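# Pukeo

Pukeo is the perception and grasp planning package used by the Moseo laboratory for picking simple painted parts out of a shared metal bin. This document serves as both the README for the software and the data card for the recorded trials that accompany it. Readers who only want the recordings may go directly to the section titled "Recorded trials."

Last revised: 04/07/2022

Maintainer: Shayne Rewi

## Scope

The package takes a depth image of a bin, finds the blocks in it, and returns a ranked list of grasps together with a collision-checked path to each one. It does not drive the arm. Motion commands are sent by Ticona, our control layer, which is kept in a separate repository and has its own release schedule. The division is deliberate. A site may replace Ticona with its own controller provided that the controller accepts timed joint paths and reports its state in the format described under "Interfaces."

Pukeo was written for rectangular blocks with flat faces. It has been tried on cylinders and on folded cardboard with poor results, and we do not recommend it for either. Transparent parts are outside the scope of this release.

## What is in the repository

- `perceive/` – segmentation, plane fitting and block pose estimation
- `grasp/` – candidate generation and ranking
- `plan/` – path search, wall clearance checks and retiming
- `bridge/` – message types shared with Ticona
- `replay/` – the viewer for recorded trials
- `config/` – one folder per cell, containing calibration and limits
- `tests/` – unit tests and a short set of replay tests

The labeling tool, Zesoteo, is not included. Its output format is documented in `replay/labels.md`, and files written by older versions of Zesoteo can be converted with the script in the same folder.

## Installation

Clone the repository, create a clean Python environment, and run:

 make deps
 make build
 make check

The last command runs the unit tests and then the replay tests. The replay tests need the sample trials, which are downloaded on first use. A machine without network access may be given the sample trials by hand; place them in `replay/samples` and set `PUKEO_OFFLINE=1`.

No graphics card is required. Segmentation is slower without one, and the default time limit in `config/default.yaml` should be raised from 500 milliseconds on such machines. If the limit is reached, the planner returns an empty list and writes the reason to the log. It will not return a partial list.

## Configuration

Each cell must have its own folder in `config/`. Copy `config/template` and edit the following files before the first run.

`bin.yaml` holds the inner dimensions of the bin, the slope of any inclined panel, and the position of any holes in the floor. Holes are listed because the depth image is unreliable at their edges, and the block detector will otherwise propose small false blocks there.

`tool.yaml` holds the collision model of the gripper. The model must cover the fingers, the mounting plate and the widest point of the cable run. Several early contacts with the bin wall were traced to a tool model that included the fingers only.

`limits.yaml` holds speed and force limits. The values supplied in the template are low and should stay low until the calibration has been checked.

Calibration is carried out with `pukeo calibrate` and a printed target. The command reports a residual in millimeters. We accept a cell when the residual is 2 mm or less. A higher value usually means that the target moved during the procedure, or that the camera mount has worked loose.

## How grasps are ranked

Each detected block yields a set of candidates, one for every pair of opposite faces that the gripper can span. A candidate receives a score built from four terms: the distance between the fingers and the nearest wall, the distance to the nearest neighboring block, the tilt of the block relative to the floor, and the length of the path from the present arm position. The weights are stored in `grasp/weights.yaml`.

The color of a block is not used in the score. Color is recorded in the labels and may be used as a filter, so that an operator can ask for red blocks only. The filter is applied before ranking. If no block of the requested color can be reached, the planner returns an empty list and does not fall back to another color.

Blocks that lie against a wall or against the foot of the inclined panel are the hardest group. For these the planner first tries a grasp along the free faces. If none is found, it may propose a push, which shifts the block away from the wall so that it can be picked on the next cycle. Pushes are off by default. They are enabled with `allow_push: true` and should be watched by an operator until the site is satisfied with them.

## Interfaces

Pukeo publishes one message per planning request. It contains the ranked grasps, the path for each, the identifier of the depth image used, and a status code. Ticona replies with the grasp selected, the joint state over time, and the state of the gripper at the end of the motion.

Status codes are as follows:

- `OK` – at least one grasp was found and passed the collision check
- `EMPTY` – no block was detected
- `BLOCKED` – blocks were detected and none could be reached
- `TIMEOUT` – the time limit was reached
- `STALE` – the depth image was older than the permitted age

A controller must treat every code other than `OK` as an instruction to hold position. We ask integrators not to add automatic retries on `STALE`. The cause is almost always a clock difference between two machines, and repeated requests hide it.

## Recorded trials

The data set contains 1,381 trials. A trial begins when the planner receives a request and ends when the arm has returned to its waiting position or an operator has stopped it. Each trial includes the depth images, the planner message, the controller reply, the joint states and a label file. Color video from a fixed viewpoint is supplied for every trial and is intended for review; the planner does not read it.

Labels were produced in Zesoteo by staff of the laboratory. Each block is given a color, a pose on the bin floor and a contact note, which states whether the block touches a wall, a panel or another block. The outcome of the trial is labeled as `picked`, `dropped`, `missed`, `pushed` or `stopped`. When a label was in doubt, a second person reviewed the trial and the later label was kept.

Trials are divided into training, validation and test groups by recording session, so that no session appears in more than one group. The layout of the blocks was changed by hand between trials and was not drawn from any known distribution. Figures computed on this data should therefore not be read as rates for a production cell.

Known gaps:

- Lighting was kept nearly constant. The set says little about performance under strong daylight.
- Blocks of one shape dominate. Length varies slightly, width and height hardly at all.
- Wear on the bin is uneven, and bright scratched metal produces missing depth values in some places more than in others.
- Trials recorded before February use an older tool model. They are marked `tool_v1` and should be replayed with that model.

## Replaying a trial

Run `pukeo replay` followed by the trial identifier. The viewer shows the depth image, the detected blocks and the ranked grasps, with the video alongside. The arrow keys step through the trial. Pressing `r` runs the current version of the planner on the recorded input and draws the new ranking beside the old one, and it is this comparison that we ask contributors to attach to any change in `grasp/`.

A layout with 6 blocks, red and dark green, is useful for checking the wall terms. One green block lies at the base of the sloping panel, while a shorter green one sits by itself near the front of the floor. The fingers are over the group at the rear.
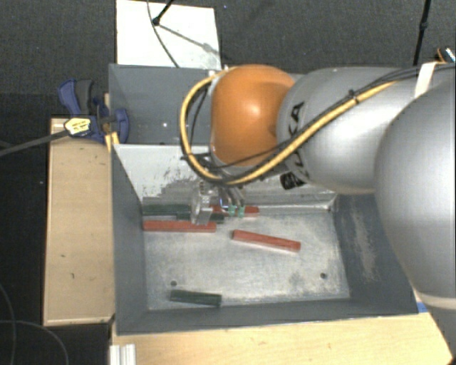
Rewi asks that anyone changing the wall clearance weight replay the full validation group and report the number of `BLOCKED` results before and after, as a gain on crowded layouts has more than once been paid for with easy blocks that the planner then refused.

## Contributing

Open an issue before starting on a large change. Small corrections may be sent directly. All changes must pass `make check`, and changes to message types must be agreed with the Ticona maintainers first.

## License and use

The software and the recordings may be used for research and teaching. Use in a cell without guarding or a tested emergency stop is not permitted under the terms in `LICENSE`. Please cite the Moseo laboratory and give the release tag.

This site uses cookies to remember your display settings. Accept | Manage preferences

Comments (4)

**tamsin_k**
Is the tool_v1 model still in config? I can replay the newer trials without trouble but the older ones stop with a missing file error.

**Shayne Rewi**
It was moved to `config/archive`. Set `PUKEO_TOOL_PATH` to that folder. We will add a note to the error text.

**orrin**
Worked for us on a machine with no graphics card after raising the time limit. `make check` takes a long while, though.

**tamsin_k**
Archive folder did the trick, thank you.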